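Dishes, mostly

Sunday 23rd February. I gave the day to the kitchen. The blinds still need dusting, so that can wait for next week. I started with the dishes we use most and looked each one over for chips. The big cream bowl has faint ridges inside and a smooth rim, so it stays.

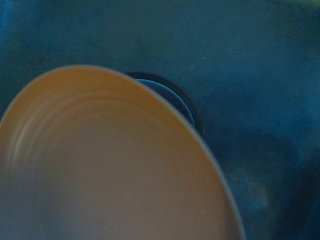
What stays out

Monique Tanguy gave me three bowls in December and I kept one of them. Plain dishes get used more in this house.

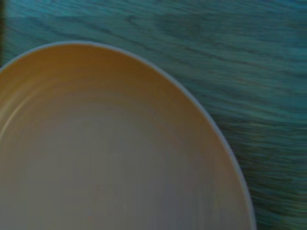

Pale rim, tan inside.

The counter by the sink collects everything — soap, wipes, a mug, a glass. I moved the meal-prep containers to the top of the microwave.

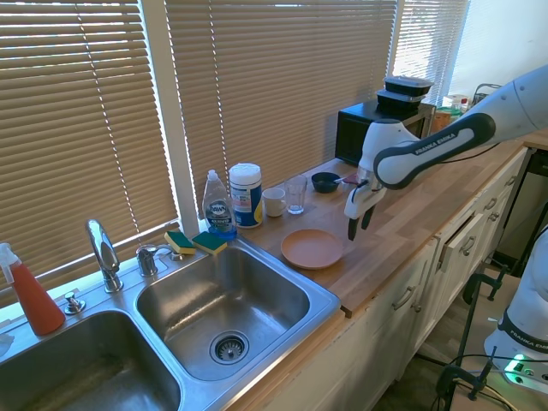
Peach plate on the butcher block.

Pans are next. I have 11 and want to get down to 10.
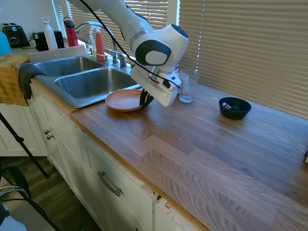

Photo: Libor Oravec

The orange one with the black handle is a keeper. The dark gray towel goes in the wash tonight.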